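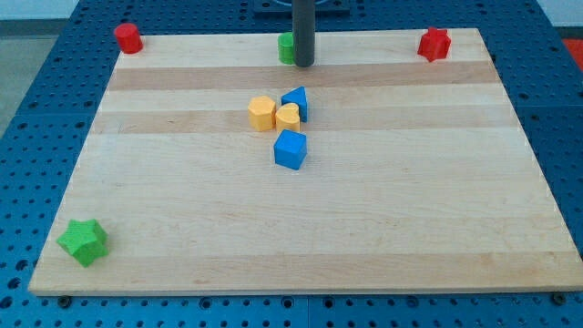 三月，早上七点多

昨晚睡得不好，五点就醒了，躺到六点半起来烧水。外面还黑着，楼下面包店的灯已经亮了。喝完茶把昨天没写完的登记卡补上，一共三张，两张是胸针，一张是那条断了扣的表链。

表链的事记一下。是Krajewska那家店转来的，说是一位老太太的遗物，家里人想知道值不值得修。链子是玫瑰金，每一节都有小印，印子磨得厉害，要斜着光才看得出是九开。扣是后来配的，颜色偏黄，焊点也粗。我的意见是扣可以换，链身不要动，不要抛光。很多人拿来旧东西第一句话就问能不能弄亮，弄亮了印子就没了，边上的刻线也平了。这话我在信里写了，写得客气一点。

上午十点到Olell看预展。从Prisport坐车过去要四十分钟，车上人不多，我坐在后排看图录。这次的图录印得比上次差，颜色发红，石榴石和尖晶石在图上几乎一样。我折了角的有六页，到了现场真正想看的只剩两件。

第一件是一枚哀悼戒指，黑珐琅，戒圈内侧有刻字，名字只剩后半截，年份清楚。中间的小盖子下面编着一绺头发，编得很密，浅棕色。珐琅在戒圈下方崩了一块，有米粒那么大，图录里写的是“轻微磨损”。我问了柜台的年轻人，他去翻单子，回来说状况报告里也是这四个字。我请他记下来，他记了。崩口不算严重，可是这类戒指的价钱一半在珐琅上，补又补不好，新珐琅要进窑，头发受不了那个温度，只能冷补，冷补的颜色过几年会发灰。

第二件是一对耳坠，图录写的是十九世纪中期，珊瑚雕的小手，手里握着一枝花。珊瑚是真的，雕工也不错，手指甲都刻出来了。问题在耳钩，是后换的，而且两只不一样，左边那只弯得圆，右边那只弯得尖。帽托上有旧的焊痕，我怀疑它们原来是一件胸饰上的垂件，后来拆下来改成了耳坠。这种改制很常见，也不是坏事，写明白就好。图录没有写。

在放大镜下看了快半个小时，脖子酸。Wanda Zieliński也在，她是来看银器的，正对着一套盐瓶发愁。她说里面的镀金是重做的，太匀了，用过的盐瓶不可能那么匀，盐会把底下吃出小坑。我看了一眼，同意她的话。她问我那对珊瑚准备出到多少，我没有说。她笑了一下，也没有再问。我们认识这么多年，拍卖前互相不报价，这是老规矩。

中午和她在转角那家店吃饭，吃的是土豆汤和黑面包。她讲起去年冬天收的一把糖夹，爪子是两只鸟脚，她原本以为是一套里面散出来的，前几个星期在另一家的旧图录里看到了同款的奶壶，鸟脚一模一样，标记也对得上。奶壶已经卖到国外去了，追不回来，她把那一页复印了夹在糖夹的盒子里。她说东西留不住，纸总可以留。我听完想到自己抽屉里那一堆没有归类的收据，有点惭愧。

下午两点回到铺子里。Lino Carbone已经在门口等着了，说是早到了一刻钟。他带来一条石榴石项链让我看。项链装在一个蓝绒盒子里，盒盖内衬上印着一家店的名字，金字，已经掉了大半。盒子和项链不是一套，盒里的压槽比项链短一截，项链放进去是折着的。他听了有些失望，他买的时候卖家专门强调了原盒。

项链本身不错。石头是玫瑰式切割，背面垫了箔，有几颗箔已经发暗，从正面看颜色就沉下去了。我数过，一共三颗发暗的，都在靠近扣的地方，大概是沾过水。戴这种项链最怕水，水从缝里渗进去，箔一黑就回不来。他问能不能把箔换掉。能换，但是要把封底打开，旧的封底很薄，打开十有八九要裂。我劝他别换，戴的时候头发放下来，谁也看不见。

他又问价钱买贵了没有。他付了2,964，我想了想，说不算便宜，也不算冤枉。如果盒子是原配，这个数就很好；盒子不是，那就多付了一点。他点点头，把项链折好放回去，扣盖子的时候很小心。我给他找了一个软布袋，让他平时装在袋里，不要折着放，折久了连接环会磨细。

他走了以后我把工作台收拾了一下。台灯的灯泡又闪，要去买新的。镊子少了一把，找了半天，在登记簿下面压着。

三点多开始做那枚贝雕胸针的清洁。这枚是上个月收的，雕的是一个侧脸的女人，头上缠着葡萄叶。背面的针是老式的长针，超出边框一截，卷扣，没有保险。框是镀金的，针脚那里露出一点铜色。贝壳对着灯看，有两道细纹，都从边上往里走，没有走到脸上。细纹是天然的生长线还是干裂，有时候不容易分。这两道摸上去不挂指甲，我先按生长线记，旁边打了一个问号。

清洁只用温水和极软的刷子，一点中性皂，最后用矿物油薄薄擦一遍。擦之前脸上灰扑扑的，头发的卷里都是旧粉，估计是从前别在领口，香粉落进去的。擦完葡萄叶的层次出来了，最上面一层有一点橘色，是雕的人特意留的。这个人手艺不算顶尖，鼻子有点直，嘴角倒是刻得好。放在软布上晾着，晚上再看。

四点半邮差来，有一封Skidstead寄来的报价，是我托他们做的首饰托盘，衬深灰色绒布，一格一格的，可以摞起来。一个托盘160，我要两个。比我想的贵，不过现在用的那几只绒布都起毛了，毛会挂在爪镶上，摘起来很麻烦。决定订。信里还附了绒布小样，深灰有两种，一种偏蓝，一种偏褐。白天看喜欢偏褐的，开了灯又觉得偏蓝的好，金子放上去更暖。明早再对着窗户看一遍才回信。

晚上给图录那边写信，讲珊瑚耳坠的事。我写了三遍。第一遍太硬，像在指责人；第二遍绕来绕去，自己读着都累；第三遍只写了耳钩不成对、帽托有旧焊痕、建议注明可能由垂件改制，附上我的名字和电话。他们改不改是他们的事。说了这个，我自己要出的价也得往下压一点，不然心里过不去。

哀悼戒指我还在犹豫。刻字的后半截名字，我抄在了本子上，想去查一查教区的旧登记。如果能对上人，这枚戒指的意思就不一样了，崩掉的那一块也就没有那么要紧。可是拍卖在即，查登记要写信去，等回信至少两个星期，来不及。以前遇到过一次同样的情况，那次没有买，后来查到了人，戒指已经不知道到谁手里去了。那件事我到现在还记着。

九点多又看了一次贝雕。油吃进去了，表面不反光，颜色匀。那两道细纹没有变化。问号留着。登记卡写好，编号接在表链后面，放进第二个抽屉。

明天要做的：回Skidstead的信；买灯泡；给Krajewska打电话，问那家人表链的扣换不换；把收据按年份分一分，至少先分去年的。

水壶忘了关，烧干了一半，还好听见响。十点半睡。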